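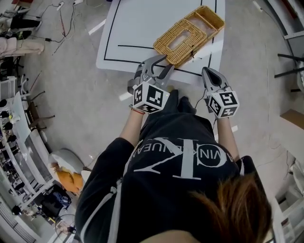

Hajdu Questions Holiday Return Promises in New Shopper Report

BRORNITZ, 2023-12-23. Hajdu, the independent consumer group based in Brornitz, today released its findings on the "easy returns" promises that fill store windows and inboxes every December. The group read the full return terms of 788 retailers that ship to households in the Brornitz and Bronutcombe area. Its conclusion is that a lot of what gets called easy isn't.

Stores like to say that a gift can be sent back with no questions asked. Hajdu found that the questions are usually asked anyway, further down the page. Who bought it? With which card? Is the original bag inside the original box, and is the box itself unmarked? A shopper who can't answer may be offered store credit, or a smaller amount than the buyer paid, or an invitation to call a phone line that closes before most people get home from work.

"We are told every year that returns have never been simpler," the group said in a statement. "We would like to believe it. We read the terms and we don't."

The report picks out 4 phrases that Hajdu thinks shoppers should treat with care. "Extended holiday window" sounds generous, but in many of the terms the window opens on the day of purchase and covers only some departments. "Free returns" often means free drop-off at a single location, with mailed returns charged to the customer. "Full refund" may leave out the original shipping. "Gift friendly" has no fixed meaning at all, and the group could not find 2 retailers using it the same way.

Home goods get a section of their own. Baskets, lamps, rugs and small furniture are popular gifts, and they are awkward to send back. The terms for these items are often kept on a separate page from the main policy, and several of those pages were out of date when Hajdu read them. One still listed a deadline from the previous December. Large items may also carry a restocking fee that is not mentioned at checkout, and a shopper who has already broken down the carton may find that the return is refused.

Hajdu is also doubtful about the apps now sold as a cure. Talex, a receipt-tracking service offered to shoppers in the area, advertises that users will "never miss a refund again." The group tried the service for 3 weeks. It did store receipts, and the reminders came on time. It did not read the store's terms, so it sent reminders for items that could not be returned in the first place. Hajdu does not object to people using Talex if they like it. It does object to the word "never."

The group is asking retailers in Brornitz and Bronutcombe to do some plain things before next season: put the last return date on the receipt, state any fee next to the price, and keep one policy page instead of five. Similar requests were made last year. A few stores replied to say they would look into it, and Hajdu has seen no change in their terms.

For shoppers with returns to make after the holiday, the group suggests the following:

Keep the packing slip even if it shows no price.
Take a dated screenshot of the store's policy before you buy.
Ask for the refund amount in writing before you hand the item over.
Don't mail anything back without a tracking number.

The full report can be read at the Hajdu office in Brornitz during normal hours or requested by mail. There is no charge for the report or for postage.

Media contact: Hajdu press desk, Brornitz

Comments

bronut_mom: The separate page for furniture got me last year. Took a rug back to the store and was told rugs are "special category." Special how?

drawerfullofreceipts: I use Talex and it's fine for what it is. Agree the ads are a bit much.

gus_on_the_hill: So does the report name the stores or not? I read this twice and couldn't tell. Not driving over there for a list with no names on it.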